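4. Method

4.1 Setting

The study was carried out with four small design studios that produce printed and screen material for live events: Wurero, Brimton, Moser and Palell. Each studio had at least one long-term client in music or the performing arts, and each handled layout, illustration and final artwork in house. Wurero and Brimton also printed short runs of merchandise on their own premises. Moser and Palell sent this work out.

We chose studios of this size because the same person usually meets the client, draws the first ideas and prepares the files for print. In larger agencies these tasks are split between departments, and it is harder to say where a change to a design came from. Access was agreed with the owner of each studio. Clients were told of the study at the first briefing and could ask for their projects to be left out. Two did so, and their material was removed before coding began.

4.2 Material

The main body of data is a set of 1,025 project items, which we define as any file, sketch, message or printed proof that carried a decision about the look of the finished piece. Invoices, diary entries and delivery notes were not counted. Of the 1,025 items, 400 were proofs or marked-up drafts. These form the basis of the analysis in Section 5. The rest were used to place the drafts in order and to settle who had asked for a given change.

We also held 20 interviews, five in each studio. Interviews lasted under an hour and followed a short guide with questions on briefing, revision and sign-off. Gertraud Holzer and Itzel Esquivel carried out the interviews. Remo Haslinger collected the project items and kept the register. Interviews were recorded, typed up in full and returned to the people interviewed, who could correct them. Most corrections concerned the spelling of typeface names and the titles of events.

4.3 Reference images

All four studios kept folders of reference images, which were used in early talks with clients to settle questions of colour, surface and line. The folders differed a good deal in how they were kept. At Moser they were sorted by project and closed when the project ended. At Palell there was one shared folder, sorted by main colour, to which anyone could add. Wurero and Brimton used a mixture of the two. Fabrics, street surfaces, packaging and old printed matter were common subjects, and few of the images had any direct link with the event being designed for. Figure 3 is of the fabric type. 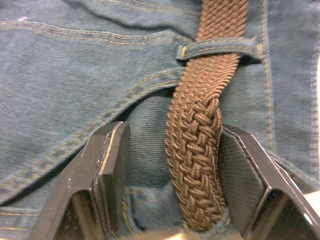 Figure 3. Reference image, fabric type: blue denim with gold topstitching and a brown braided belt.

Reference images were entered in the register only when they were sent to a client or named in a message. Images that stayed in the folder were left out, even where a designer later recalled having looked at them. This rule keeps the set small and makes it likely that we undercount the influence of material that was never discussed. We return to this point in Section 6.3.

4.4 Coding

Each of the 400 drafts was given one code for the source of the change (client, designer, printer, venue or unknown) and one or more codes for its content. The content codes were drawn up by Kamarul Tjoa from a first reading of the Brimton material and then tested on the Moser material. After this test two codes were merged, "spacing" and "alignment", as coders could not tell them apart in practice. The final scheme has 10 content codes, set out in Appendix B.

Two coders worked through the drafts separately. Where they disagreed, the draft was passed to Severin Hauser, who made the final choice without seeing the earlier codes. Disagreement was most common for drafts that carried handwritten marks from more than one person. In several cases the ink colour was the only clue, and where copies had been scanned in grey these drafts were coded as unknown.

A draft with no visible change from the one before it was kept in the set and coded as "no change". Such drafts were more common than we had expected. They were often sent because a client had asked to see the layout again before a meeting, or because a file had been saved in a new format for the printer.

4.5 Limits of the material

The studios joined the study at different times. Palell entered in April, after its busiest period, and its items therefore include fewer rush jobs than those of the other three. Telephone calls were not recorded. Where a change was agreed by telephone, we relied on the designer's own note of the call, if one had been made.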